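Clataler two-arm bench kit, long thread after five weeks of use. I paid for mine, no discount, no loaner. Splitting it up by topic so you can skip around.

1/ What it is: two small desktop arms, two grippers, a wrist camera for each, a power supply, clamps, and a year of their hosted software, which they call Trultham. You supply the table and the computer. Price was $1,289 for the pair when I ordered in September.

2/ I looked at the Quiroga single-arm kit first. It is cheaper and the arm feels stiffer when you push on it. But if you want two of them working together you are writing the sync code yourself. I have done that once and did not want to do it again.

3/ Unboxing was fine. Everything in foam, every bag labeled. The manual is a 416-page PDF that covers three different products, so you spend a while finding the pages that apply to you. Search for your model number first and print those.

4/ Assembly: the arms come built. You bolt on the grippers, plug in the cameras, clamp the bases down. I had the first arm moving the same evening. The second one took longer. The ID on one of the joint motors was set wrong at the factory and it fought with its neighbor.

5/ Support answered the motor ID ticket the next morning with the right fix. One command, power cycle, done. It should be in the manual and I could not find it there.

6/ Clamps are the weak spot. They are sized for a thin desktop. On anything with a lip you need longer bolts or a spacer block. I used scrap hardwood under mine and they have held.

7/ Calibration. You pose each arm by hand in a set of positions and press a key at each one. The software tells you if a joint looks off. Do both arms in the same session. I did them on different days and had a small offset at the handoff point that took me an afternoon to track down.

8/ Speed is modest. They quote a payload per arm and I believe it with the arm tucked in. Fully stretched out it sags, and you can see it in the camera feed. Plan your tasks close to the base.

9/ Noise: a low whine when moving, fan noise from the computer when training. You can hold a conversation next to it.

10/ Wrist cameras. These are the best part of the kit for the money. Wide view, fixed focus, and the cable runs along the arm with clips so it doesn't snag much. The gripper fingers are always in the shot, so you can judge how far you are from an object without a second camera.

11/ The other side of a wide view is that you get the whole room along with your table. If your lighting or background changes a lot, expect your model to notice. I put up a plain screen behind the work area for a few sessions and the results got steadier. I would try that before buying more cameras.

12/ Trultham, the software. Recording is simple: name a task, press start, move the leader arms, press stop. Uploading is slow on a normal office connection. There is a local-only mode, but you lose the replay viewer, and I use the viewer every day.

13/ The viewer is where I caught most of my own mistakes. Bad grips, pauses, starting before the arm was settled. I threw out 129 recordings from my first batch after watching them back. The ones I kept trained a lot better.

14/ Wrist view with both arms on the table, so you can judge the coverage for yourself. One arm's fingers are at the bottom, the other arm is on the right, and you get the floor and the windows past the table.

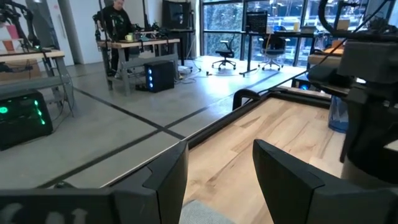 15/ Spare parts. Finger sets and fabric pads are listed on their store and ship in a few days. Motors are listed too, but two of the sizes have shown as out of stock every time I checked. If you depend on this thing, buy a spare motor up front.

16/ Batham sells a third-party mount plate that is supposed to replace the stock clamps. I have one on order and have not tried it. Will add a post when it gets here.

17/ The subscription. First year is included. After that it is monthly, and the viewer goes away if you stop paying. Your recordings export in an open format, I checked that before buying. Still, I would like a one-time price for the viewer.

18/ Who I would point at it: a small lab or shop that wants two arms, has someone comfortable on a command line, and is moving light things. If you need repeatability for production work, look at a different class of arm and a much bigger budget.

19/ Things I would change: longer clamps in the box, a manual for just this product, and a real stop button. Right now the stop is a key on the keyboard - I wired my own switch into the power line in the first week.

20/ I am keeping it. Replies are open if you want settings or the bolt size for the clamps.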